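## 4. Watering the Bottle Plant

Your Honard tabletop set comes with one plant, one mat and more confidence in you than the plant itself may feel. Read this section before filling anything. It takes less time than wiping a table.

### 4.1 Before you start

1. Lay the mat flat, pattern side up. If it has been rolled in the box since the warehouse, leave it overnight under two heavy books. Novels work. Poetry generally doesn't weigh enough.
2. Stand the bottle in the middle of the mat, with a clear hand's width on every side. Leaves spread. So does water.
3. Move papers, phones and anything with a plug well back.
4. Choose one can. The set has room for several, and owners who bought the Zaltotmont color assortment will be tempted to use them all. The plant can't tell green from pink.

**Note:** The bottle has a narrow neck. Everything in this section follows from that.

### 4.2 Filling the can

1. Fill the can at the sink, to half at most. A full can pours when you tilt it, when you lift it, and when somebody says your name.
2. Let tap water stand for 15 minutes.
3. Check that the rose (the round head with the holes) is pushed firmly onto the spout. A loose rose will come off at the worst angle and land in the leaves.
4. Carry the can level and set it down beside the bottle. You are allowed to rest.

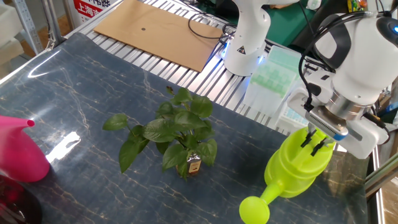 Resting matters more than it sounds, as most spills reported to us happen in the two seconds between arriving at the table and deciding where to pour. Put the can down, look at the neck of the bottle, then pick the can up again by whatever part you find steadiest.

### 4.3 Pouring

1. Turn the spout toward the plant. We mention this on account of letters received.
2. Hold any low leaf aside with one finger. Do not pull it. Heart-shaped leaves look sturdy and tear like wet paper.
3. Bring the rose close to the neck and tilt slowly. Stop at the first sign of water on the outside of the glass.
4. Wait, look at the level, and add a little more if needed. The roots should be covered and the stems mostly dry.
5. Set the can back on the mat before you admire your work.

If more water goes around the bottle than into it, take the rose off and use the bare spout. The rose is meant for wide pots and seed trays, and is included because a watering can without one looks unfinished.

**Caution:** Do not soak the label. The glue is water-based, and it will slide down the bottle over a few days with great dignity. A label that has already started to travel may be pressed back while damp.

**Caution:** The mat sheds water, which is to say it sends it to the table. Wipe toward the center, never toward the edge.

### 4.4 Afterward

- Empty the can. Standing water grows things you didn't order.
- Blot the leaves with a soft cloth, undersides too if you're that sort of person.
- Give the bottle a quarter turn so the far side gets its share of the window.
- Reddish new tips need no treatment. Leave them alone.

Replacement roses are sold in packs of 2 under part number 204. The Bultusitz rose is a looser fit and needs a turn of tape.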